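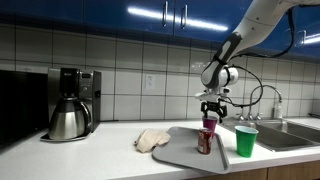

## Dropped and crushed cups: fault notes for the counter-clearing arm

Revised 8/19/24. Replaces the February sheet, which had the wrong rest value in it.

These tips cover the tidy routine at the Lurkton kitchen: cups, cans, tray, cloth. They assume the Driko controller and the two-finger gripper with the bolted finger plates. If you run the older Nyberg controller the menu names differ but the order of checks is the same.

### The fault

The arm picks up a plastic party cup by the rim, lifts it, and loses it during the turn towards the sink. The log reports a successful grasp. On other runs the cup is held but the wall buckles, and the log reports a successful grasp for that as well. Both faults have the same root: the finger position at contact is being read from a stale zero, so the controller believes the fingers are further apart (drop) or closer together (crush) than they are.

We lost most of a week treating it as a vision fault. Kjell Hovland re-ran the camera calibration twice and the cup positions came back correct both times. Do the mechanical checks first.

### Before touching the gripper

1. Press the stop. Wait for the brake click at each joint. Pausing the routine from the screen does not count, as the fingers can still close on a queued command.
2. Take out whatever is in the fingers. Support the item with one hand and use the manual release with the other.
3. Dry the counter and your hands. The work area is next to a sink and the wrist cables are not rated for splashes.
4. Isolate at the wall if you intend to use a driver on the finger plates.

### Check the finger plates

Put a hex driver on each screw that holds a finger plate to its bracket. You are feeling for movement, so do not tighten yet. A screw that turns freely by even a small amount will let the plate rock, and the plate then meets a thin cup at an angle. The load goes onto one edge of the plate, and a cup held that way rolls on its side as soon as the wrist turns.

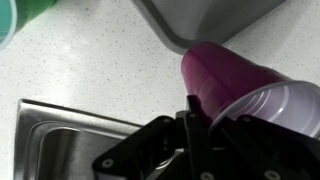
If any screw moves, take all of them out one at a time, clean the thread, apply medium threadlock and refit. Work diagonally. Leave it 10 minutes before the next step and overnight before a full run. Do not use the permanent grade — Asanka Jayawardena had to drill out a bracket in February and the replacement took 17 days to arrive.

While the plates are accessible, wipe the contact faces with a lint-free cloth and a little isopropyl. Washing-up liquid leaves a film that looks clean and lowers the grip considerably. Kitchen spray is worse.

### Reset the zero

- Close the fingers fully with nothing between them.
- Open Service, then Gripper, then Rest value.
- The reading should be within 4 counts of the stored figure. If it is outside, store the new one.
- Open and close again. If the reading wanders between closures, go back to the plates, as something is still loose.

The stored figure on our unit is 600. The February sheet gave a figure from a different gripper, and everybody who followed it introduced the fault they were trying to cure. Please bin any printed copies.

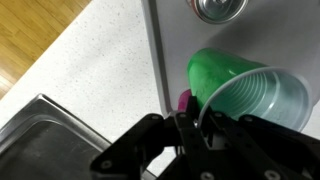 Cup stiffness is the other variable. The controller applies a single closing force per object class, and "cup" is one class on our build. Thin party cups deform well below the force that suits a mug. Ribbed walls, such as the rings inside the green one, help a little against collapse but they do nothing about slip at the rim. Split the class in two if your version allows it. If not, set the force for the weakest cup in use and keep mugs out of the routine altogether.

### Test grasp

Run single grasps before you go back to the full routine. Use an empty cup, stood upright, with the hand-held stop in your hand.

1. Pick, lift a hand's width, hold, lower, release.
2. Look at the cup wall for a white crease. A crease means the force is too high, even if the cup springs back.
3. Repeat with the wrist turned a quarter turn in each direction.
4. Repeat with the cup near the backsplash. The approach is steeper there and a loose plate shows itself sooner.

Ten clean grasps in a row is our pass mark. If one fails, start the count again.

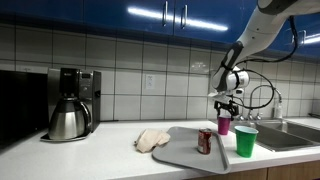
Do not test with full cans. A can that slips from a low height will roll, and if it bursts the liquid goes straight towards the socket or the sink cabinet. An empty, rinsed can gives the same result as far as the fingers are concerned.

### Cable slack

Worth a look on the same visit. The cables at the wrist need enough slack for the full turn, but too long a loop can catch on the tap as the arm swings across. A snag pulls the wrist a few millimetres off and the next grasp lands on the rim instead of around it. The log shows nothing. Re-tie at the upper clip with hook-and-loop strap, then jog the wrist through its whole range by hand control and watch the loop.

Avoid zip ties on the cables. They bite into the sheath and hide the damage.

### Still failing

- Drops only on the first run of the day: the rest value is being taken before the fingers have warmed up. Cycle them a few times, then re-read.
- Drops only one make of cup: wall too smooth or too tapered. Fit the Fumwood pads, which push on over the plates and need the zero setting again afterwards.
- Crushes everything: check that the class force has not reverted to default. It does this after a firmware update.

Enter the old and new rest values in the log, with initials.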